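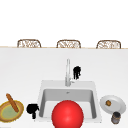 Figure 1. Rendered view: white countertop with inset sink, three wicker stools along the far edge.

Contents Previous Next Abstract References Cite

4. Rate and amplitude over the full power reserve

4.1 Movements and preparation

The sample consisted of 59 hand-wound movements of the Skovdale pattern, all taken from the Janport service stock. Every movement had been stripped, cleaned and oiled to the same schedule before it entered the study. Mainsprings were replaced with new springs of the thickness given in the Skovdale service sheet. Balance springs were left as found unless the coils touched, in which case the movement was rejected and a replacement was drawn from stock.

After assembly each movement was left to run for a full winding before any reading was taken. This allowed the oil to spread in the barrel and on the pallet stones. Beat error was then adjusted until it fell within the limit set in Section 3. No further adjustment was made to the regulator once the trial had begun, even where the mean rate was clearly fast or slow, as the quantity of interest was the change in rate and not its starting value.

4.2 Procedure

Each movement was wound by hand to the stop and placed on the timing stand. Rate and amplitude were recorded in 4 positions: dial up, dial down, crown down and crown left. The movement was held in each position long enough for the trace to settle, and only the settled part of the trace was kept. The cycle was repeated at fixed intervals until the balance stopped. The longest run in the sample was 69 hours.

The lift angle was set to the maker's value throughout. An error in this setting shifts all amplitude readings by nearly the same amount, and so has little effect on the slope of the curve. It does, however, affect any comparison with amplitudes given by other workers, and such comparisons are avoided below.

Temperature in the test room was held steady but humidity was not controlled. We return to this point in Section 6.
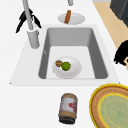

Paula Onu, commenting on an early draft, objected that a vertical reading taken in only two crown positions can hide a poising error, and that the loss we describe late in the run might be nothing more than a heavy spot on the balance rim. The objection is a fair one. A poising error changes sign as the amplitude passes through a certain value, and a balance that gains crown down at full wind may lose in the same position near the end of the reserve. With two vertical positions the effect can be seen but not fully separated from others.

To test this, a smaller group of movements was taken apart again and each balance was poised on jewelled jaws. The movements were then run through the same cycle. The spread between vertical positions was reduced at low amplitude, as expected. The late loss in the horizontal positions was unchanged within the error of the stand, and poise cannot account for a change in rate when the balance staff is upright.

4.3 Results

In all movements the amplitude fell quickly just after full wind, then slowly over a long middle period, then quickly again. The first fall is the usual one and follows the torque curve of the spring. The rate changed little during the middle period. In the final part of the run the rate departed from its earlier value, and the direction of the departure was not the same in every movement. Most lost. A minority gained, and these were chiefly movements in which the gap between the regulator pins was narrow.

The pin gap has been treated before. Mladenović gives a simple account in which the balance spring rests against one pin at small arcs and leaves both for part of each swing, so that its working length depends on amplitude. Our readings agree with the account in sign, though the size of the effect was smaller than it predicts. A possible cause is that the spring in our movements was not centred between the pins, which the account assumes.

The Hatgate correction was applied to the horizontal readings to remove the part of the change due to the escapement. After correction the remaining slope was close to flat over the middle period – flatter in dial up than in dial down. The difference between the two horizontal positions was traced in several movements to wear on the lower balance pivot, and was removed when the staff was replaced.

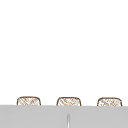
Figure 3. Rendered view: plain white wall above a light grey surface.

4.4 Rejected readings

A total of 301 readings were rejected. The greater part came from the last interval before stopping, where the amplitude was too low for the stand to lock on to the beat. The rest were lost to knocks on the bench or to a double trace caused by a loose case clamp. Rejected readings were not replaced by interpolation, and the curves for the affected movements are drawn with gaps.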